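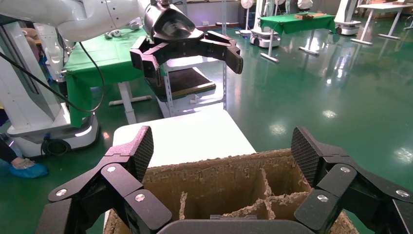 About us

Flonddale Walks runs short guided days out for people who live in or near a big city and want to see a part of it they don't normally go to. We started with one route along the river and now have 24, all of them reachable by ordinary bus or train.

What we do

A typical day begins at a station and ends at another one, usually within walking distance of somewhere to eat. In between you will see markets, side streets, small museums, old workshops and a fair number of painted walls. Most walks take a morning or an afternoon. Two of them, the Canal Loop and the Hill Streets, take a full day with a long stop for lunch.

We keep the pace slow. Families with pushchairs are welcome on every route except the Hill Streets, where there are steps.

How we began

The company was set up under the name Urkska Day Trips, and some of our older maps still carry it. We changed the name in May, when we moved to the present office above the Serrano bakery. The old telephone number still works and bookings made under the old name are valid.

In our last full year 1,806 people came on a walk with us. The Old Docks was the most popular route, followed by the Sunday Tables food walk, which visits five cafés and a cheese shop.

Our guides

All our guides live in the city and most of them live in the district they show. They are paid for their time, including the time spent checking routes, and they don't take commission from shops or cafés. If a guide recommends a place for dumplings, it is a place they eat at themselves.

Groups are kept to 12. For schools and firms we can run several groups at once, up to 300 people in a day, but we need six weeks' notice for anything that size.

Maps and the Plomier guide

If you would sooner go on your own, we print fold-out maps for the most popular routes. The Plomier guide is our longer booklet – it covers the whole east side, with opening times, toilets, playgrounds and step-free stations marked. Both are sold at the office and by post. Opening times change often, so please check before making a special journey.

Visiting the office

The door is to the left of the bakery and the bell is the upper one. We are open mornings only in winter. There is no parking, but the 2 bus stops opposite.

Page last updated 23 July 2019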